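Carach Scene Pack 2

Simulated household environments for two-arm manipulation research

Carach is a set of rendered rooms with furniture, small objects and a two-arm robot model, ready to load and run. It was built for labs that train manipulation policies in simulation and want to know how much of the result depends on the viewpoint. Pack 2 adds tilted body views and close gripper views to the room-level views shipped in the first release.

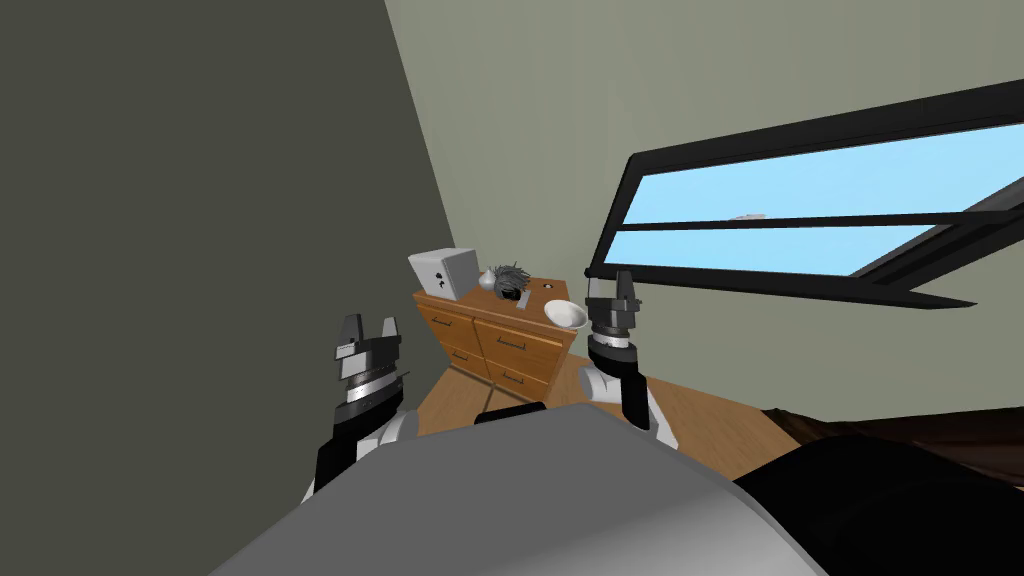

Teresa Rafferty
Simulation Lead, Aser

Most of our users come to the pack with the same problem. A policy trained from one fixed, level viewpoint does well until the viewpoint moves, and then it reaches for the wrong place. We wanted a way to measure that without rebuilding the room for every test.

The method we settled on is called paired-view training. Each episode is rendered once from the body of the robot, looking out between the arms, and once from close behind a gripper. The body view can be rolled to one side, so the floor line and the walls run at an angle. Both renders share the same joint states and the same object positions. The policy gets either view or both, depending on the setting, and the loss includes a term that pulls the two sets of features together.

The body view carries the layout. With a dresser ahead and a gripper on each side of it, there is enough in view to work out which arm should go for which object. The gripper view carries much less. At close range a single flat surface can fill nearly all of it, with only a strip of something else at the top. We kept those views in on purpose. Dropping them made training look better and made the policy worse at the last part of the reach.

What we found

We trained on 2000 episodes and held back 300 for testing. The held-back set used roll angles that did not appear in training.

— The policy trained on level body views alone finished 36 percent fewer test episodes than the paired-view policy.
— Adding gripper views without the feature term helped on small objects and did little for large ones.
— The paired-view policy still has trouble when the gripper view shows one plain color between the fingers. It tends to stop and wait, and then either backs off or closes on nothing.

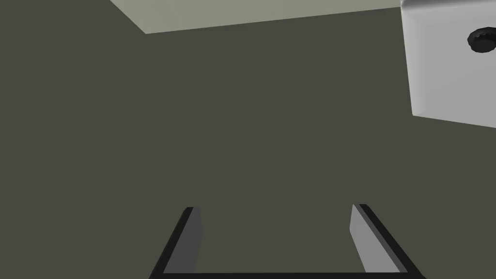

The third result is the one we get the most mail about. Ukau, our rendering layer, uses simple shading by default, and a matte surface gives the network very little to work with. You can turn on surface texture in the scene file. We ran the test episodes again with texture on and the stopping behavior was less common, but we do not think texture is the right fix. Real furniture is often plain too. A short memory of earlier body views looks more promising and is what we are working on now.

What is in the pack

Room scenes with editable wall, floor and window settings
Two-arm robot model with parallel grippers
Small tabletop objects with collision shapes
Paired-view episode recorder
Training and test splits used in the results above
Scripts to reproduce each result

Requirements

The recorder runs on a single graphics card. Rendering both views takes longer than rendering one, so plan disk space and time before starting a full run. Scene files from the first pack will open in Pack 2, but old episodes have to be recorded again if you want the gripper view. The converter in the Foley tools handles object names and drawer joints. It does not carry over lighting.

Licensing

Free for academic use with registration. Company licenses are sold per site and include support by email. Results from the pack may be published; please give the pack number and the roll range you used, as scores from different ranges should not be compared.

Page updated Jul 3, 2022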